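Home Guides Kitchen Paper About Contact

How to sort a box of old recipe cards

Every guide I have read on this begins with buying something. Ignore that. I doubt a new set of tabs has ever made anyone cook more.

1. Read before you sort
Go through the lot once and pull out anything you wouldn't eat. My first pass got rid of 14, mostly aspic.

2. Pick few headings
I use four: soups, mains, baking, the rest. Kazimiera Szulc at Jaldale swears by seven. I tried it and kept losing the dumplings.

3. Fix the worst ones
Copy out faded cards in pencil. Laminating is oversold, and you can't scribble on the result.

4. Stand them up
Cards lying flat get forgotten. Any open box with sides high enough to stop them flopping will do, and you can drop it inside a bigger bin if you want to move it about. 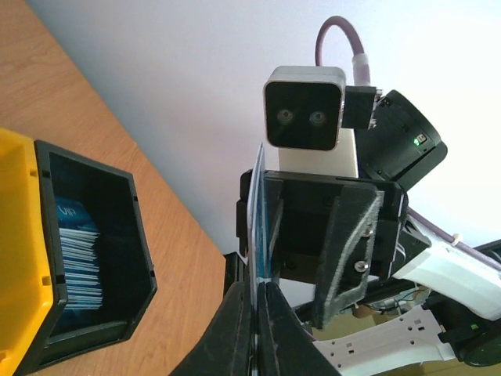

5. Leave it alone for a month
Then see which cards have moved to the front. If none have, the headings weren't the trouble. You may just prefer toast.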